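Open day at the Wemwood council building, October

The council at Wemwood opened its doors to residents on Thursday, two weeks before the vote on whether the town stays in the Sterkier coalition of municipalities. I went along in the afternoon and stayed until the doors closed at 8 p.m.

The line at the entrance moved quickly. Visitors were given a paper badge and sent upstairs in groups of 14. Our group was led by Danilo Rivera from the clerk's office, who kept to procedure and would not be drawn on the vote.

The chamber is smaller than it looks on the local broadcast. Members of the Evangelista list sit on the window side, the mayor's group opposite. The seats left by the councilors who walked out over the summer still have their name cards. Rivera said the cards stay until the seats are formally declared vacant, and that has not happened yet.

From there we went down the back corridor, past the staff kitchen and the print room, to the archive.

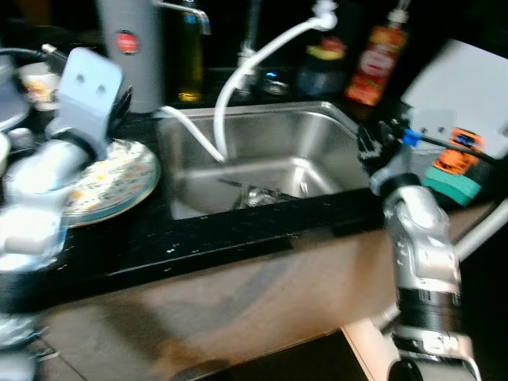
The staff kitchen, ground floor.

The archive holds the minutes of every session since the town was incorporated. On the table were the papers from the last time Wemwood left a coalition. The motion to leave passed by a handful of votes after a petition with 983 signatures. The present petition, started by residents of the Flatunel district, needs 300 to force a debate and passed that mark in its first week.

At five there was a question session in the chamber. Mayor Solange Arnaud spoke first. She said leaving Sterkier would mean giving up the shared bus contract and the joint waste budget, and that no one on the other side had put a replacement on paper. Ghislain Fortin, for Evangelista, said the town pays in more than it gets back and that his group would publish its figures before the vote. He was asked twice for a date and did not give one.

Most questions were about the buses. One man wanted to know whether the departed councilors could still vote. The answer was yes, if they turn up.

Coffee was served afterward and people stood talking for a good while – more about Fortin than about the mayor, from what I heard.
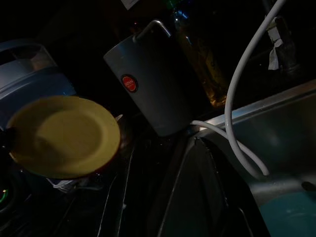

Kiri Faulkner told me the bus contract runs out next year whichever way the vote goes, and she wished someone on the platform had said so. She plans to raise it at the next session, which is open to the public. Written questions have to reach the clerk's office by noon the day before.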